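Finari Dog Tracker: Owner's Guide
Section 2: Setting up the base and pairing your collar tag

Welcome to the fun bit! Once the tag and the base are talking to each other you can set a home zone, share your dog's whereabouts with the family and get an alert on your phone the moment a nose goes past the gate. Most people finish this section in one sitting with a cup of tea.

Leave the collar off your dog until step 9. A tag that is running round the garden is very hard to pair (we have tried).

What you need
The Finari base and its mains lead
The collar tag, charged until the light stays green
A phone with the Finari app installed
Your home wireless password

Choosing a spot for the base

1. Pick a shelf or windowsill indoors, at waist height or higher, on the side of the house your dog uses most.

2. Keep the base clear of fridges, fish tanks and large mirrors. All of these can swallow the signal.

3. Plug in the mains lead. The ring on the front glows white, then begins to pulse blue. If it stays white, press the button underneath once.

Note: Thick stone walls shorten the range, and old village houses have plenty of them. If yours is one, try an upstairs window first. You may be amazed at the difference a single floor makes.

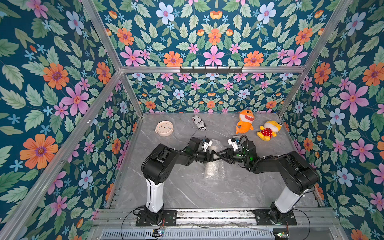

Figure 2. Floral walls and a grey marble-patterned floor.

Pairing the tag

4. Open the app and tap Add a dog. Type your dog's name and choose a colour for the map marker. Have fun with this, you can change it later!

5. Hold the tag within a hand's width of the base and press its side button until you hear two beeps.

6. When the app asks for a pairing code, enter 2052. Every new tag leaves our Ronix workshop with this code, so please choose your own as soon as the app invites you to.

7. Wait for the ring on the base to turn green. Don't close the app while it is pulsing.

Caution: If the ring turns red, unplug the base, leave it for a minute and start again from step 3. Do not keep pressing the side button. Five presses in a row will wipe the tag's settings.

8. Take the tag to the far end of the garden and check that the marker follows you on the map. It can lag a little on the first go.

9. Slide the tag on to the collar with the logo facing outwards and fit the collar as usual. You should be able to get two fingers underneath.

Drawing the home zone

10. Tap Zones, then New. Drag the corners until the shape covers your house and garden. The smallest zone the app accepts is 38 metres across. If your garden is smaller than that, let the zone spill over into the lane.

11. Choose who gets the alerts. We love it when people add a neighbour or two, and a good neighbour with a biscuit in hand is often quicker than anyone in a car.

12. Switch on Hazard Notices if you'd like to hear about trouble on your usual walks, such as broken glass, processionary caterpillars or suspicious food left on a path. Notices come from other Finari owners close by, and you can post your own with a pin and a few words.

Caution: A hazard notice is only as good as the person who posted it. If you find something you believe is poisoned bait, keep your dog on a short lead, don't touch the bait with bare hands and tell the local police. If your dog may have eaten any, ring your vet straight away and leave the app for later.

Note for owners in Titumdale: the valley has its own relay mast, and it is a cracker! Go to Settings, then Relay, and choose channel 54. You'll pick up a signal all the way along the river path and well up into the almond terraces. On the Rivadeneira side of the hill, leave the relay set to Automatic.

Everyday care

Charge the tag overnight once a week. Wednesday works nicely if you also want the software updates, which go out that evening. Rinse it in fresh water after a swim in the sea and dry the charging pins with a soft cloth. The strap can go in a cool wash, but take the tag off first.

In January and the other cold months the battery runs down faster, so check the level before a long walk.

More than one dog? Wonderful! Repeat steps 4 to 9 for each tag, with the others well away from the base.

Set-up steps written and tested by Parisa Mazandarani, Finari owner support. Section 3 covers sharing a live walk and reading the activity chart.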